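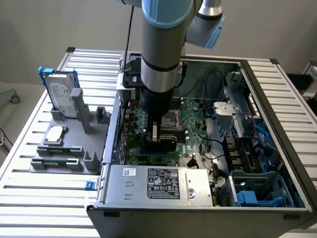
Speaker notes, version 2
When an old office computer is worth keeping
Alby Sheehan, Penolport, 30th June

Opening

Wait until the door at the back is closed. Say good morning, say my name slowly.

I work for the town of Penolport, in the office that buys and looks after the computers for other offices. We have 159 desktop computers. They stand in the library, in the building department, in the tax office, in the harbor office and in some places where I am always surprised to find one, for example behind the ticket window of the swimming pool.

My talk is about a decision that comes back every year: do we repair this machine, do we move it to another desk, or do we let it go? For a long time we made this decision by age. I want to tell you how we make it now, and where we still make it badly.

Ask: who here has a rule about age in their office? Let them raise their hands. Do not comment on it, go on.

The old rule

When I started, the rule was five years. After five years the computer went out. The rule was easy to explain and the budget people liked it. The trouble was that we threw out machines that did their work well, and we kept younger machines that made people unhappy every morning.

Tell the story of the harbor office. There were two desks side by side. On one desk was a computer of six years, used for email and for the mooring list. On the other desk was a computer of three years, used for the big maps. The older one had to go by the rule. The woman who used it asked me if I could please take the other one. I had no good answer for her. I took the old one and she was polite about it.

Pause here. I usually speak too fast in this part.

What we ask now

We now ask first what the person does all day. This sounds simple, but we did not have it written down anywhere. We had lists of serial numbers and dates, and no list of work. So in January we went from desk to desk and asked. It took longer than planned. People like to talk about their computer when somebody finally sits down next to them.

Then we ask what is slow. Be careful with this word. "Slow" can mean that the machine starts slowly, or that one program opens slowly, or that the network in that building is poor, and in the last case a new computer will change nothing. In the library we almost bought new machines for the whole reading room before a colleague noticed that the trouble was in the wall, in an old cable.

Then comes the question of support. If the operating system gets no more security updates, the machine cannot stay on our network. On this point I do not negotiate. Say it in exactly these words, there was a misunderstanding last time.

The money limit

We will put up to 60 dollars of parts into a machine that is out of warranty. Above this we stop and talk about it. The work time is not included in that number, and somebody will certainly ask me about it. The answer: we do repairs in the quiet weeks, and in the busy weeks a broken machine waits on the shelf and the person receives a spare.

What the money normally buys:
A solid state drive in place of the old hard drive. This is the change people notice most.
More memory, if the board has a place for it.
A power supply, if it is a standard size. In some small cases it is not, and then I give up quickly.
A fan. Cheap, and the person in the next chair is grateful too.

Things we do not repair: a damaged motherboard, and any machine which comes back for the third time with the same complaint. The third time, I accept that I do not understand the problem, and I replace the machine.

If there is time, the dust story from the sports hall. If there is no time, go to the next part.

Opening the case

A short part, for the people who do this work themselves. The others may rest a little.

Shut down, switch off at the back, pull out the power cord, then press the power button one time so that the remaining charge goes away. Put the case on its side on a steady table. Touch bare metal of the case before you touch anything else, or wear a wrist strap. Take a photo with your phone before you unplug a cable. I have more than ten years in this work and I still take the photo.

Do not vacuum inside with a household vacuum cleaner. Use compressed air in short bursts, and hold the fan blades still with one finger while you do it. Do not open the power supply itself, not even when it looks easy.

When you put in memory, push until both clips close. Many of the "dead" computers that come to me after a home repair have a memory module which is only half in. I say this with love.

Moving machines between desks

This is the part that saved us the most. A computer that is too weak for maps can be very good for the front counter. We keep a simple table with three kinds of work: light, normal and heavy. When a heavy desk gets a new machine, its old one goes to a normal desk, and so on down.

The weak point is pride. People compare. In the building department one person felt he was punished when he received a machine from another room, although it was faster than his own. Now we clean the case properly, we put in a new keyboard and mouse, and we sit with the person for the first ten minutes. Complaints became fewer. I cannot prove that the keyboard is the reason.

Name the people who helped: our neighbors in Zosholm gave us their table and we changed it a little. They use four kinds of work. We tried with four and could not agree where the third one ends.

The inventory program

We keep the records in Jedorix. Before that it was a spreadsheet, and before that a paper folder. I do not want to advertise. Any program will do if the person with the screwdriver really writes in it. We have one free text field called "history" and it is more useful to me than all the others together. "Makes noise when it is cold" is a real entry, and it saved me an afternoon.

Letting go

Some machines must leave. First the drive comes out. We erase it and keep the record, and a drive which cannot be erased is destroyed. Please do not give away a computer with its drive because somebody is in a hurry.

What remains goes to Rewi, a recycling firm outside the town. They collect when we have a full pallet. Usable parts we keep back: memory, drives, power supplies, good fans. I had a weakness for keeping cables too, and last spring I had to bring 300 of them down from the attic. Power cords, mostly. Keep a small box and be strict with it.

Where we still do it badly

Monitors. We have no rule for monitors at all, they stay until they become dark.

Laptops. Everything I have said is about desktops. With laptops the battery and the glued parts change the calculation, and I would be glad to hear from anybody who has a good method.

Also the school offices. They buy for themselves, and they call us when it breaks. I have written to them. Say this part in a friendly way, two of them are in the room.

Questions

Repeat each question into the microphone before the answer. If somebody asks about electricity use of old machines: I measured only a few and I do not want to give a number. Offer to send the method by email.

The table with the kinds of work is on paper by the door. Ask people to take one on the way out, and to leave the pens.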